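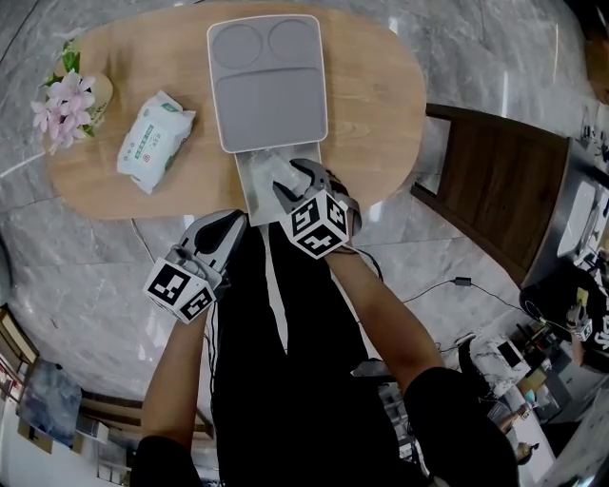 Figure 4. Head view at the start of a tray task, both marker cubes in sight.

4. Checking the wrist tracks in Skernell

This is the fun part of the set-up! Once the head view and the two gripper streams are loaded, Skernell works out where each hand is from the black square patterns on the wrist cubes, and you get to see the paths drawn over the video.

Before you start, finish the camera calibration in Section 3. If you skipped it, the tracks will still draw, but they will drift.

1. Open Skernell and choose Session > Load. Pick the folder, not the single video file.
2. In the Streams panel, turn on Head, Left and Right.
3. Go to Tracking and click Find Cubes. A colored outline snaps onto every cube face the software can read.
4. Assign the cubes. Click the one on the right wrist and press R, then the one on the left wrist and press L.
5. Press Run. A session of 2,000 frames is a good size for a first try.
6. Read the result line at the bottom. It looks like this:

Solved 1,369 / Filled 154 / Dropped 2

Solved means the cube pose came straight from the image. Filled means Skernell bridged a short gap using the gripper's own motion sensor - a lovely feature, and it saves a lot of retakes. Dropped frames are left blank. Frames trimmed before the first cube fix are not included in the line.

Note: In a shared room, another operator's cube can show up near the side of the head view. Leave it unassigned. Skernell will outline it in gray and keep it out of the solve.

Note: Glossy floors and clear plastic can throw bright spots into the image. If outlines flicker, lower Highlight Limit one step at a time and run again.

CAUTION: Do not swap R and L after running. The jaw opening data stays with the old side, and the planner in Section 5 will read it wrong. Use Tracking > Clear first.

CAUTION: Keep cables clear of the cube faces. A cable across a pattern can flip the pose.

7. When you are happy with the paths, choose Export > Planner and go on to Section 5.

Section revised 15/09/2022 by Halima Mrema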